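# Navmont Bin Station

The Navmont is a bench-height station for collecting grasp examples from a bin of mixed objects. It is sold by Netangate as a kit of parts that goes around an arm you already own. The kit covers the bin, the clamps, the fixed overhead camera mount, the trigger box and the recording software. The arm and the gripper are yours.

Most customers use it to build a training set for a picking policy, then keep it set up for testing the same policy afterward.

## What is in the kit

- One gray bin with sloped walls and a flat, replaceable floor panel
- Clamps for holding the bin edge to the bench
- Camera mount with a locking ball head and a 90 cm post
- Trigger box, wired, with start, stop and discard buttons
- Celivetti recorder license for one station
- Cable ties, a roll of marking tape, and printed setup cards

The camera itself is not included. Any camera with a global shutter and a hardware trigger input will work, and there is a list of tested models on the support page.

## The bin

The sloped walls are there so that objects slide back toward the floor after a failed grasp. With straight walls, small parts end up standing in the corners and the operator has to reach in every few minutes to move them. You will still have to do this sometimes with flat items and soft bags.

The floor panel wears. Fingertips drag on it, and after a few weeks of steady use the surface gets cloudy and scratched. This is fine for recording, and many groups prefer to keep a worn panel in place so the training images match what the policy will see later. Replace it when a fingertip starts to catch. The walls will scuff too, mostly on the far side, and cannot be replaced separately.

Clamp the bin before every session, even a short one. A bin that moves 4 mm during the day will not look wrong to the operator, but it shows up in the data as a slow drift in grasp height near the walls.
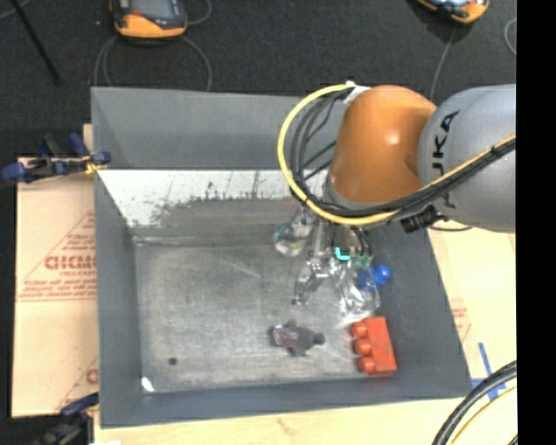
## Choosing objects

The kit ships without objects. We suggest starting with things you already have: toy blocks, packaging, small toys, caps, hand tools. Mix hard and soft items in the same load. Clear plastic is worth including early on, since depth sensors handle it badly and a policy trained only on solid, matte objects will tend to push through it.

Keep the load light at first. A few items with open floor between them gives the operator room to approach from several angles. Add more once the success rate settles. Objects that lie partly under other objects are useful, but record them under their own tag so you can weight them separately in training.

Swap the whole set out on a schedule and write down which set was in use. The recorder has a field for this. It is the field people most often leave blank.

## Recording

Each example is one attempt: approach, close, lift, release. The operator presses start, guides the arm with whatever teleoperation device you use, and presses stop. Discard throws away the current attempt and nothing else.

The recorder stores:

1. Camera frames, time-stamped from the trigger line
2. Joint positions and commanded positions
3. Gripper opening and motor current, if your gripper reports it
4. The operator's result tag (held, dropped, missed, blocked)

Please do not discard missed grasps. Attempts that fail are as useful as the ones that work, provided they are tagged correctly. Discard is for attempts where something went wrong with the setup, such as a cable pulling on the wrist or a person's hand in the bin.

A practiced operator records 80 attempts in an hour with a light load. Expect fewer with bags and film.

## Cables

Leave slack at the wrist. The gripper cable has to follow the last joint through its full turn without going tight, and a loop that looks too large at rest is usually the right size when the arm is reaching into a corner. Run the rest of the bundle along the bench on the side away from the operator and tape it down. Check the loop at the far wall and at both near corners before you start.

## Camera position

Mount the camera so that the whole floor panel is in view with the arm at its home position. The near wall may hide a thin strip of floor, which is acceptable. Once the position is set, tighten the ball head and mark the post with tape. If the camera gets bumped, start a new calibration file and do not edit the old one.

## Requirements

- Arm with a reach that covers the full bin floor and at least 9 cm above the rim
- Parallel or multi-finger gripper
- Linux computer with two free USB 3 ports
- Flat bench, bolted down or heavy enough not to rock

Drivers for common industrial arms come with the recorder. For other arms you will need to write a small adapter; the Shehu adapter template is included and documented.

## Spares and ordering

Floor panels, clamps and trigger boxes can be ordered separately. Panels are packed in pairs. Extra recorder licenses are per station, and there is no charge for computers used only for viewing data.

For quotes and questions about fit, write to Rachid Shawky in station sales and include the model of your arm, the model of your gripper and the size of your bench.

Page last revised 02/11/2024. Recorder file format unchanged since the October release.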